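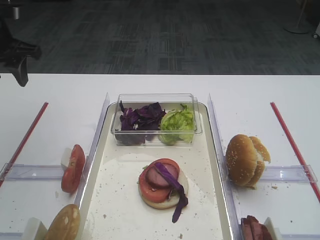

Shredded purple cabbage and lettuce, with a burger still being put together.

March 6, 2024

Brundis gets the go-ahead for the Mundia rail yard

I have been waiting a long time to write this one! The city has signed off on our plan for the old Mundia rail yard, and we can finally start turning that long strip of gravel behind the station into a part of town where people live, shop and sit under trees.

My name is Bereket Chala and I run the planning side at Brundis. I used to cut past the yard fence every morning on my way to the train, so I am a little attached to the place.

So what are we building? The plan has 306 apartments in 6 buildings, none of them taller than the station clock tower (we heard you on that at the open evenings). The ground floors along Declercq Street are set aside for small shops and places to eat, and I would love to see a bakery on the corner facing the platforms. The old freight shed stays. It will become a covered market hall, with the brick walls cleaned up and the big sliding doors kept where they are.

Then there is the park, which runs the whole length of the east side. We received 1,441 comments on the first draft and a huge share of them asked for more shade, so the parking lot on the north end is gone and the trees have taken its place. Bikes get their own path from the station to the river — no more squeezing past the buses on the bridge.

Zevo will handle the ground work, starting with the old track beds. That begins in September. Expect some noise on weekdays, and a detour for anyone walking through from the south side. The station entrance stays open the entire time.

We have printed 1,000 copies of the full plan, and they are free to pick up at the Brundis office across from the station. Stop in and say hello if you are nearby, I am usually at the desk by the window.

Press contact: Bereket Chala, Brundis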